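Home | Stories | Workshop | About | Contact

Reading time: 2 minutes

Keeping the Keltdale cell in good nick 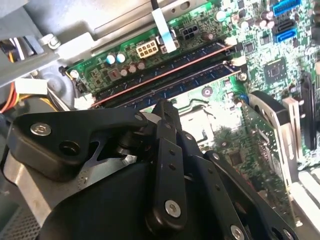 How often does the gripper need looking after? It gets a short check every morning before the first job and a proper going-over after every 385 cycles, whichever shift that lands on.

The technician who looks after the memory cell at Draloden's repair shop has a favourite tool, and it's a hex key. "I carry one everywhere," she says. "Ask my family!" The cell works inside open desktop computers, in among the memory slots and the power wiring, where there isn't much room for a set of black finger links to be even slightly out of line.

"People think it's all programming," she tells me over a 7 am coffee. "Most of my day is screws. If one of them backs off a hair, the fingers close crooked, and then you're chasing a fault in the software that was never there." She went through 186 log entries last winter, colour-coding each one, and over 5 in every hundred came back to a loose linkage. She still sounds delighted about it -- it meant she could fix the thing with her own hands.

Her routine starts with the arm parked and the power locked off. She moves each link by hand, feeling for play at the pivots, then wipes down the housing and goes over the screw heads. Next comes the wrist camera. Glare is the big nuisance there, as bare metal in a case can wash out a good part of the view, so she shifts the lamp (a Katsaros, on a bendy neck) until the slots read clearly.

The old program, Flesinness, came straight down onto the board. The new one comes in at an angle, and she rewrote the approach herself in June. "I was grinning like a kid the first time it ran," she says. "I called everyone over to the bench."

What's next on the list? A spare set of fingers, already greased and waiting in a drawer, so a swap takes seven minutes and the cell can get back to work.

Contact us | © Keltdale Workshop Stories | Back to top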